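Care of Shooting Equipment, evening course
Handout for session 2: Leather slips, cartridge bags and slings
Room 232, 4th September
Teacher: Kornél Nyitrai

Please read the handout before we start the practical part. In July we spoke about wood and oil, and I will not repeat it. Leather is a different material and it wants different treatment. Many people use their stock oil on the sling also, and this is the first habit I would like to change.

1. Which leather do we have?

Most cartridge bags are made from vegetable tanned cowhide. It is firm when it is new, it becomes darker with light and with handling, and it takes up water quickly. A drop of water on it leaves a dark spot within a few seconds. Chrome tanned leather is softer and the drop stays on top for longer. Try the drop test inside the flap, where a mark does not disturb you.

Slips are more complicated. The outside can be leather or canvas with leather ends, and the lining is often fleece. The lining keeps moisture much longer than the outside, so a slip can feel dry in your hand and be damp in the middle.

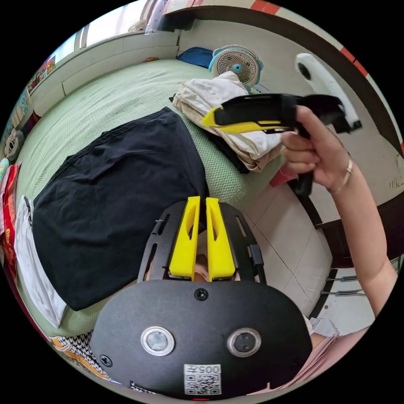 Bedroom with two hand-held grippers.

2. After a wet day

Take the gun out of the slip as soon as you come home. Dry and wipe the gun, then lock it in the cabinet without the slip. A gun should never be stored in its slip, also not for one night.

Open the slip completely if it has a full-length zip. If it has only a flap, hang it with the open end down. Leave it in a room with normal temperature and moving air. Do not put it on a radiator or in front of a fire. Leather which dries too fast becomes hard, and the grain can crack at the folds.

Empty the cartridge bag and check the bottom corners for live cartridges. Hsiu-ying Liu found one last year in a bag that she had already begun to wash. Fill the bag with plain paper, without print, and change the paper when it is damp.

3. Cleaning

Brush off the dry mud first. Use a soft brush for the surface and an old toothbrush for the stitching and the buckle. Then take saddle soap on a damp sponge. The foam should be thick, like shaving foam. If it runs down, you have too much water.

Work on the whole panel and not only on the dirty place, otherwise you get an edge when it dries. Wipe the soap away with a second sponge and let the leather dry until the next day.

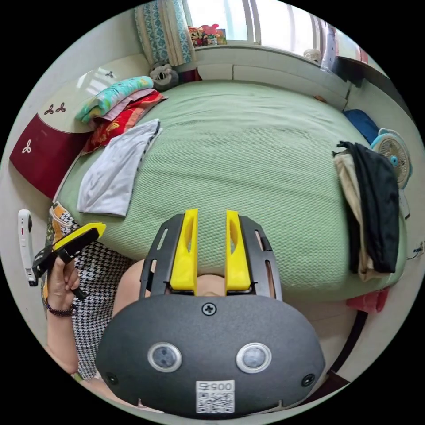
Buckles and studs are cleaned before the leather is dressed. Put a piece of card under the metal, so that the polish does not go on the strap. Green deposit around brass studs comes from old grease. Remove it with a wooden stick and a dry cloth.

4. Dressing

We use the Pichler balsam in class, but any neutral leather dressing without colour is suitable. Put a small amount on a cloth and warm it with your fingers. One thin layer, wait one hour, then look again. Old straps may need a second layer on the back side.

Neatsfoot oil is good for a very dry strap, but be careful with it. Too much oil makes the strap longer and weaker at the holes, and a sling which stretches is not safe. Before you put a sling back, bend it at every hole and look for cracks. If you see one, replace the sling. It cannot be repaired with dressing.

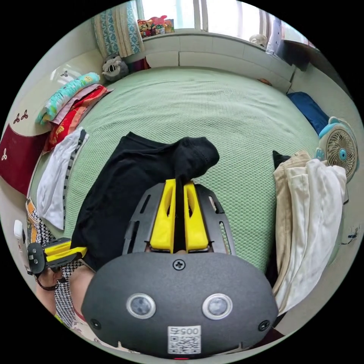 5. Storage

Leather likes a relative humidity from 40 to 55 per cent. Below this it dries out, and much above it mould begins to grow. Hang slips at full length. Keep bags upright with a little paper inside, in a cotton cover and never in plastic.

6. For next time

Please bring one used leather item and a clean cotton cloth. Sponges and soap are provided. Empty all bags and pockets at home, no ammunition may come into the classroom. Tala Sleiman will show the saddle stitch with two needles, and those who wish can repair a short seam. Waxed thread can be bought from her at the start of the lesson.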